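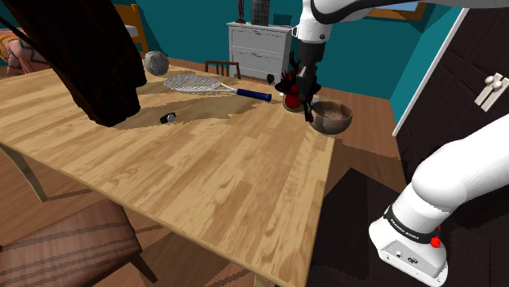 Home Guides Donations and Spending Set-up Help Contact

Section 4: Setting up supplier and communications records

4.1 Purpose of this section

This section explains how a campaign office should set up Leckie so that payments to outside suppliers are recorded in full before the spending return is prepared. It applies to all payments for printing, advertising, leaflet delivery, telephone canvassing, venue hire and online promotion. Wages paid to employed staff are dealt with in Section 6.

The steps below should be carried out by the agent or by a person to whom the agent has given written authority. In Leckie this person is called the records officer. A candidate may view supplier records but cannot approve them.

4.2 Before you begin

You will need:

- your campaign reference and the sign-in details issued to the agent
- the spending limit that applies to the seat
- the name, postal address and bank details of each supplier
- a copy of every order, contract or email in which a price was agreed
- the date on which the regulated period begins

Note: Leckie does not supply the spending limit. The figure must be taken from the notice issued by the returning officer and typed in by hand. If the notice is later corrected, change the figure under Campaign Details and enter the reason in the comments box.

4.3 Creating the supplier list

1. Sign in and select Suppliers from the main menu.

2. Select Add Supplier. Enter the trading name as it appears on the invoice. If the invoice is in the name of an individual, enter the surname first.

3. Enter the postal address. A post office box is not accepted for suppliers of printed material.

4. Choose a category. Where a supplier provides more than one kind of service, choose Mixed. The category will then be requested for each invoice.

5. Answer the question "Is this supplier connected to the candidate or agent?" A connection includes family, a shared business and employment within the last 10 years. If the answer is Yes, a further box opens in which the connection must be described.

6. Select Save as Draft. The supplier appears in the list in grey type until it has been approved.

7. Repeat steps 2 to 6 for each supplier.

8. Ask the agent to open the list, check each entry and select Approve.

Caution: An approved supplier cannot be deleted. If a supplier has been entered twice, mark the second entry as Duplicate and leave it in place. Deleted entries leave gaps in the numbering and may be queried at inspection.

4.4 Recording an invoice

1. Open the supplier and select New Invoice.

2. Enter the invoice number, the invoice date and the date on which the goods or services were used. These two dates are often different. Leaflets ordered in April and delivered to voters the following month are counted by the date of use.

3. Enter the amount including VAT. Leckie works in pounds and pence and will not accept a rounded figure without a decimal point.

4. Attach the invoice. Files must be in PDF form and no larger than 10 megabytes. Scans must be legible on every page, including the terms on the reverse.

5. Select the seat or seats to which the cost relates. If the cost is shared, go to 4.5 before continuing.

6. Select Submit. A reference of three digits is given. Write this reference on the paper invoice.

Note: Invoice references run in one series for the whole campaign and do not start again with each supplier. Reference 394, for example, may belong to a printer and the next to a hall. When writing to the support desk, please quote both the reference and the supplier name.

4.5 Sharing a cost between seats

Where one leaflet, advertisement or event promotes candidates in more than one seat, the cost must be divided fairly and the method of division must be written down.

1. On the invoice screen, select Shared Cost.

2. Add each seat. The agent for every seat added will receive a message asking for agreement.

3. Enter the share for each seat as a percentage. Whole numbers should be used where possible. If a cost is split equally between three seats, enter 33 for two of them and 34 for the third, and state in the comments box which seat carries the larger share.

4. In the box headed Method, state how the shares were reached. "Equal shares", "by number of households" and "by space on the page" are all suitable entries. "As agreed" is not.

5. Select Send for Agreement.

The invoice will stay in the Pending list until all agents have replied. Pending invoices are included in the running total at the full share, so that the limit is not passed by oversight.

4.6 Paid online promotion

Payments to individuals who write, film or post in support of a candidate must be entered under the category Online Promotion, whether or not a written contract exists. Free goods, travel or meals given in return for a post are entered at the price a member of the public would have paid.

1. Enter the individual as a supplier, following 4.3.

2. In the box headed Account Names, list each account on which the material will be published.

3. Attach a copy of the wording agreed for the imprint. The imprint must name the promoter and the person on whose behalf the material is published, with an address for each.

4. When the material has been published, save a dated copy and attach it to the invoice.

Caution: Material may be altered or removed by the person who posted it. The dated copy should be taken on the day of publication.

4.7 Checking the running total

The running total is shown at the top of the Suppliers screen. It turns amber at the warning level set by the agent and red when the limit has been passed. The warning level is blank when Leckie is first installed and must be set before the first invoice is submitted.

To print the total, select Reports, then Spending to Date, then Print. Offices using the Jollier accounts package may export the same report by choosing Jollier Format. Offices using Vulard should choose Plain Table and rename the second column "Net" before importing.

4.8 Who to contact

Questions about the use of Leckie should be sent to Sorcha Guthrie at the Tenham support desk. Requests for a change of agent, or for access by a second records officer, should be sent to Xiaoqing Zheng in Accounts and Permissions and must be signed by the present agent. Replies are normally sent within 2 working days.

The support desk cannot advise on whether a payment is lawful or must be declared. Such questions should be put to the campaign's legal adviser before the invoice is submitted.

Continue to Section 5: Recording donations and loans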